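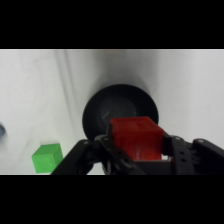 4. Student data collection

4.1 Participants and task

The recordings were made by second-year students of the practical robotics course at Ultley, who worked in pairs. None of them had driven a robot arm before October, when the course begins. We gave every pair the same instruction on a printed card: put the red block into the black bowl and leave the other blocks alone. The card did not say how to hold the block or from which side to come. We wanted to see which habits the students would form without our help, because in an earlier trial, described in Section 2, our own demonstration was copied almost exactly by all who watched it.

Each pair had to deliver 200 accepted episodes. An episode was accepted when the student who was not driving marked it as good on the Korkow form, and when the second reader agreed. The second reader was Toàn Hà for all pairs, so the judgement is consistent but it is also the judgement of one person. We come back to this point in Section 6.

4.2 Workspace

The arm stands beside a white table with a black curtain behind it. We chose the curtain after the first week, when people walking through the laboratory appeared in many recordings and the students had to repeat their work. Two views are stored for every episode, one from the wrist and one from a fixed position (Figure 3). Blocks of other colours are placed on the table as distractors. Their positions were changed by hand between episodes, and the bowl was also moved, but only inside the region that the arm can reach without turning its elbow outwards.
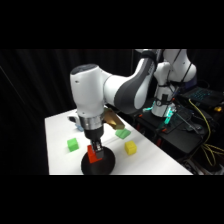 Figure 3. The arm holding the red block just above the black dish, seen by the fixed camera. Green and yellow blocks lie on the table as distractors.

The students were free to choose the order of the positions. We had expected that they would spread the bowl over the whole region, but most of them kept to the part of the table nearest to their own chair. Coralie Rewi noticed this during her Saturday session and drew a simple grid on paper, which the later pairs used for planning. The episodes from before the grid are kept in the set and carry a separate label.

4.3 Driving the arm

Driving was done with the Donnelly hand controller at half speed. A pair changed roles after every 10 episodes. In the first version of the course the roles were changed only at the break, and the reports showed that the person at the form became inattentive long before that. The shorter turns cost a little time, but the students preferred them and the forms were filled in better.

Two kinds of error were common. In the first, the fingers closed on a corner of the block and the block turned while it was lifted. In the second, the student opened the fingers too early and the block struck the rim. Both were rejected if the block ended outside the bowl. If it ended inside, the episode was accepted and a remark was written on the form, as we did not want the set to contain only perfect movements.

4.4 Resulting set

After the second reading, 509 episodes had received at least one remark. These remarks are short and their wording differs from pair to pair, so we sorted them into 3 groups before training the Flurard baseline: grasp, transport and release. Some remarks could belong to two groups, and in this case we used the earlier stage of the movement. The next section describes the training and compares the results with and without the remarked episodes.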